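Teaching a Robot to Sew, One Stitch at a Time

From the November 24, 2023 issue

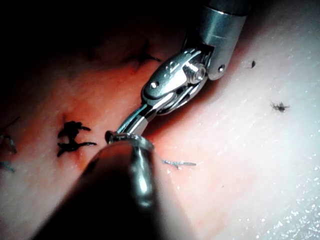

Every few months a group sends us word that a surgical robot has learned to suture, and every few months I go looking for the part where somebody's hands did the learning for it. The latest is Skorkmont, a project run out of the Lilus lab with a training rig supplied by Segura. Their report came out in May and has been making the rounds since. I spent a good part of this fall with it, and I have some complaints.

First, what they did. A person sits at a console and moves two hand controls. The instruments at the other end follow. The person picks up the needle, drives it through, ties the knot, trims the tails and starts the next one. The software keeps the motion of both arms along with the camera views, and a model is then trained to copy what the person did. The report lists 3,802 recorded demonstrations. That is a lot of sewing, and I don't want to be rude about the people who sat there and did it.

But read further in and the number shrinks. A demonstration, as Skorkmont defines it, is one piece of a stitch. Grabbing the needle is a demonstration. So is handing it across from one jaw to the other. Complete stitches, start to finish, with a tied knot at the end, come to 308. I would have put that figure on page one. It is in a table near the back.

Then there is the question of who was at the console. The operators were all people who already knew the rig well, and the report says attempts that went badly were removed before training. I understand why you would do that. Nobody wants a robot that has learned how to drop a needle. Still, dropping the needle is part of the job, and so is thread that slides off somewhere you didn't want it. If the recordings hold only the clean runs, where is the model supposed to learn how to get out of trouble? The earlier Irkerell work had the operator take over when the robot got stuck and kept those rescues as training data. It was slower and the results looked worse on paper, but I trusted them more.

My other gripe is with touch. The person at the Skorkmont console feels nothing through the controls and judges tension by eye, from how the surface bunches and how the thread lies. A trained person gets good at this. Whether a model picks up the same habit from the same views is an open question – the report treats it as settled after a test of 20 knots. How tight were they? Two graders looked at them and said they were fine. I would like to see someone pull on one.

None of this makes it bad work. The console recordings are careful, the close-up views are better than most I've been sent, and Lilus says it will share the full set, including the attempts it threw out. I've asked for those in particular. In the meantime, when you read that a robot "taught itself" to tie a knot, check how many hours somebody spent at the controls first. Skorkmont doesn't give that figure anywhere, and I did look.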